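Warum ich dem Stab mehr traue als der Hand

Zuletzt aktualisiert: 24. Oktober 2025

Wenn man Leuten erzählt, dass man Greifer vergleicht, kommt fast immer dieselbe Frage: Und welcher ist der beste? Ich habe mir dafür im Lauf der Zeit eine ausweichende Antwort angewöhnt, irgendwas mit »kommt auf die Anwendung an«, und dann nicken alle und reden über etwas anderes. Seit September habe ich eine ehrlichere Antwort, aber die macht mich auf Messen nicht beliebter. Sie lautet: Probiert es erst mal ohne.

Ohne Greifer, meine ich. Mit einem Stab. Einem dummen, geraden Stab am Flansch, der nichts kann außer schieben.

Ich weiß, wie das klingt. Ich habe selbst lange genug Datenblätter gewälzt, Backenhübe verglichen und mich über Fingerkuppen aus Silikon gefreut wie andere Leute über neue Schuhe. Bei uns im Projekt Jalter standen am Anfang zwei Kandidaten auf dem Tisch, ein Parallelgreifer von Wurkico und ein dreifingriges Ding von Mackay, das schon im Karton beeindruckend aussah (und im Karton war es, im Rückblick, auch am zuverlässigsten). Der Plan war schlicht: gleiche Aufgabe, gleicher Arm, gleiche Klötze, und dann schauen, wer besser sortiert. Der Stab war bloß als Lückenfüller gedacht. Irgendwas musste ja am Arm hängen, solange die Adapterplatte für den Mackay noch unterwegs war.

Tja. Und dann haben wir mit dem Lückenfüller angefangen zu arbeiten, und ich habe in den ersten paar Tagen mehr über unseren Aufbau gelernt als in den Monaten davor.

Das liegt, glaube ich, an einer Sache, die man beim Greifen gern übersieht: Ein Greifer verzeiht. Zwei Backen, die von links und rechts zufahren, zentrieren das Teil ganz von allein. Liegt die Kamera ein paar Millimeter daneben, merkt man das oft gar nicht, weil der Klotz beim Schließen einfach in die Mitte rutscht. Prima für die Produktion, gar keine Frage! Aber wer gerade herausfinden will, ob die Kalibrierung stimmt, der bekommt von so einem Greifer eine freundliche Lüge serviert. Der Stab lügt nicht so freundlich. Trifft er den Klotz seitlich von der Mitte, dreht sich der Klotz weg, und zwar sofort und vor aller Augen. Mehr Rückmeldung kriegt man für so wenig Geld nirgends.

Dazu kommt, dass man beim Schieben plötzlich über Formen nachdenken muss. Für einen Greifer ist ein Würfel vor allem eine Breite: passt zwischen die Backen oder passt nicht. Für den Stab ist ein Würfel ein Ding mit Ecken, und es ist überhaupt nicht egal, ob man auf die Fläche drückt oder auf die Kante. Ein Zylinder hat diese Sorgen nicht, der bringt dafür eigene mit. Er bietet dem Stab nirgends eine ebene Fläche an, und wenn die Richtung nicht stimmt, gleitet er eben seitlich vorbei. Und dann gibt es noch den Stern.
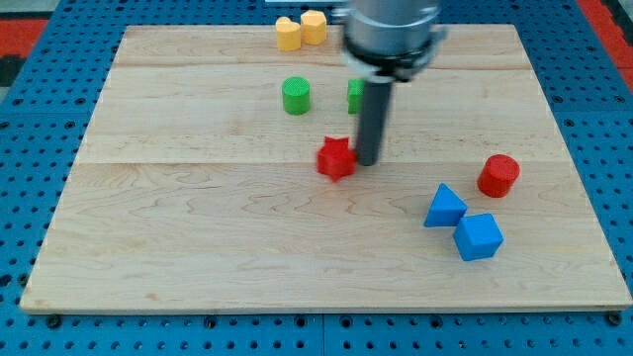
Der Schiebestab über dem Ahornbrett, links neben der Spitze der rote Stern.

Über den Stern könnte ich einen eigenen Text schreiben. Mit seinen fünf Zacken und den Einbuchtungen dazwischen sieht er aus wie ein Kinderspielzeug, und für die Bahnplanung ist er eine Gemeinheit. Kommt der Stab in einer Einbuchtung zu liegen, hat man den Stern wunderbar im Griff, fast so, als wäre er dafür gebaut. Kommt er an einer Zacke an, macht der Stern, was er will. Unser erster Regler kannte diesen Unterschied nicht, der zielte stur auf den Schwerpunkt und wunderte sich. Ich habe mich mitgewundert, bis ich irgendwann selbst einen Bleistift genommen und den Klotz damit über das Brett geschoben habe. Nach ein paar Versuchen sucht die Hand von allein die Einbuchtung. Das ist so ein Moment, in dem man dann doch Respekt vor der eigenen Hand bekommt.

Jetzt höre ich schon den Einwand, und er ist ja berechtigt: Mit einem Stab kann man nichts hochheben. Stimmt. Wer Teile aus einer Kiste holen oder stapeln muss, braucht etwas, das zupackt, und der soll bitte nicht mir schreiben, ich hätte ihm davon abgeraten. Auch am Rand des Bretts wird es eng, denn ein Klotz, der einmal dort steht, lässt sich nur noch in bestimmte Richtungen bewegen, und von der falschen Seite kommt man mit dem Stab manchmal kaum noch sinnvoll dran. Ein Greifer würde ihn einfach nehmen und woanders hinstellen. Diese Fälle gibt es, und sie nerven. Ich habe an einem einzigen Nachmittag 7 Mal den Testlauf angehalten, um einen Klotz von Hand zurück in die Mitte zu setzen, und beim letzten Mal habe ich ziemlich laut mit ihm geredet.

Trotzdem bleibe ich dabei. Ein großer Teil von dem, was wir uns als Greifaufgabe vorstellen, ist bei Licht betrachtet eine Schiebeaufgabe. Farben zusammenbringen, Teile in eine Reihe rücken, etwas an einen Anschlag legen, Platz schaffen. Wir selbst machen das am Küchentisch ständig so. Krümel, Schlüssel, Salzstreuer – das meiste wird mit dem Handrücken verschoben, und kein Mensch würde dafür jedes Teil einzeln anheben. Beim Roboter aber schrauben wir reflexhaft einen Greifer dran, vermutlich weil ein Arm ohne Hand so unfertig aussieht.

Was ich außerdem unterschätzt hatte, ist die Sache mit der Kamera. Ein Greifer ist ein Klotz von einem Werkzeug und hängt genau dort, wo man hinschauen möchte. Beim Mackay, als er dann endlich montiert war, verschwand im entscheidenden Augenblick regelmäßig das halbe Teil hinter den Fingern. Der Stab verdeckt auch etwas, klar, und es kommt vor, dass ausgerechnet dahinter ein Klotz zur Hälfte verschwindet. Aber es ist ein schmaler Streifen, und wenn der Arm ein Stück weiterfährt, ist alles wieder da. Das Bildverstehen hat damit viel weniger Kummer. Die kräftigen Farben auf dem hellen Holz helfen natürlich auch, das gebe ich zu; mit grauen Gussteilen auf grauem Blech hätte ich hier vermutlich einen schlechter gelaunten Text geschrieben.

Apropos Kummer, die Steuerung. Wir fahren den Arm über einen Controller namens Travis, mit dem ich seit Längerem eine Art Vernunftehe führe. Travis mag keine abrupten Sollwertänderungen, und beim Greifen fiel das kaum auf, weil der Arm vor dem Zupacken ohnehin abbremst. Beim Schieben will man aber ständig kleine Korrekturen geben, während das Teil schon in Bewegung ist, und da wurde auf einmal jede Verzögerung sichtbar. Ich habe 1392 Schubbewegungen mitgeschrieben und mir die Abweichungen angesehen, und die hässlichsten kamen fast alle aus derselben Ecke: Der Arm war dort, wo er sein sollte, nur eben zu spät. Mit dem Parallelgreifer hätten wir diesen Fehler in die fertige Anlage mitgeschleppt und später dem Greifer die Schuld gegeben. Ich kenne mich, ich hätte bestimmt eine böse Mail an Wurkico geschrieben.

Womit ich beim Geld wäre. Das Angebot für den dreifingrigen Greifer samt Adapter und Kabelsatz lag bei 1885 Euro, was für so ein Gerät wirklich nicht unverschämt ist. Unser Stab ist ein Rest aus der Werkstatt. Ich will daraus keine Moral stricken, gute Greifer dürfen gern Geld kosten, da steckt Arbeit drin. Mich stört eher die Reihenfolge, in der wir alle einkaufen. Zuerst wird die Hand bestellt, dann wird überlegt, was sie tun soll, und wenn es nicht klappt, bestellt man eine teurere Hand. Ich habe das selbst mehr als einmal so gemacht und jedes Mal mit bestem Gewissen.

Falls jetzt jemand Lust bekommen hat: Nehmt einen Stab mit runder Spitze, keine scharfe Kante, sonst hakt es. Lasst ihn knapp über der Fläche schweben und bloß nicht schleifen, unser Brett hat an einer Stelle einen Kratzer, über den ich lieber nicht sprechen möchte. Mischt die Formen, sonst optimiert ihr euch einen Würfelschieber zusammen und haltet ihn für intelligent. Und stellt ruhig auch mal zwei Teile so dicht nebeneinander, dass sie sich fast berühren – dann zeigt sich sehr schnell, ob eure Planung weiß, dass es Nachbarn gibt. Unsere wusste es nicht.

Der Vergleich zwischen Wurkico und Mackay läuft übrigens weiter, ich drücke mich da nicht. Im Moment hat der Parallelgreifer bei mir die Nase vorn, weil er schneller gewechselt ist und weniger Sicht wegnimmt, aber der Dreifinger kommt mit den runden Teilen besser zurecht, und ich habe ihm mit meiner ersten Backeneinstellung wohl auch unrecht getan. Die wiederhole ich noch mal sauber. Bis dahin bleibt der Stab dran, und als Nächstes bekommt er eine weichere Spitze, mal sehen, was der Stern davon hält.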